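Member News: Trorwood Revises Its Approach to Brand Naming

The Trorwood Marketing Association has completed its review of how member companies choose and test new brand names. The review was led by Manouchehr Tabrizi and drew on responses from 65 member companies, most of them makers of household and food products. The full report is now open to all members through the online library.

The central finding concerns timing. Most companies that replied bring customers into the naming process only after a shortlist has been approved by senior management. By that stage, packaging drafts and domain purchases are often under way, and an unfavorable response is costly to act on. The report recommends that a first round of customer interviews be held before any shortlist is drawn up.

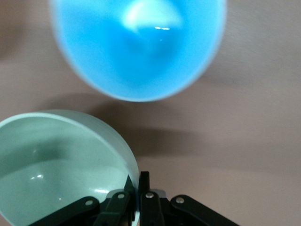 Members may wish to read the section on Fosteo, which agreed to share its records. The company began with 80 candidate names for a new subscription service and reduced them to 3 in a single afternoon meeting. Two of those were later dropped when customers could not spell them after hearing them read aloud. The company has since added a short listening test to its standard procedure and reports that it takes one morning to run.

Genano took a different course. It retained its existing name and changed only the line of text beneath it, following a survey that drew 2319 replies. Thierry Perrin, who wrote the case study, notes that customers had little difficulty with the name itself. Their confusion came from a slogan that described a product the company no longer sold.
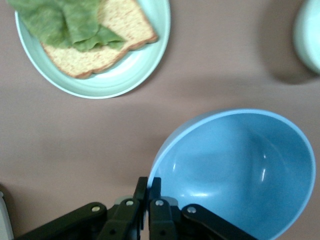 The association will discuss both cases at its spring session in April. Mr. Perrin will present the Genano survey, including the original questionnaire, and Mr. Tabrizi will take questions on the recommendations. A representative of Miyazaki will speak on names intended for use in more than one language.

Members who plan to attend are asked to register through their usual contact at the association office. Written questions may be submitted in advance and will be answered in the order received. The session begins at 9:30 a.m.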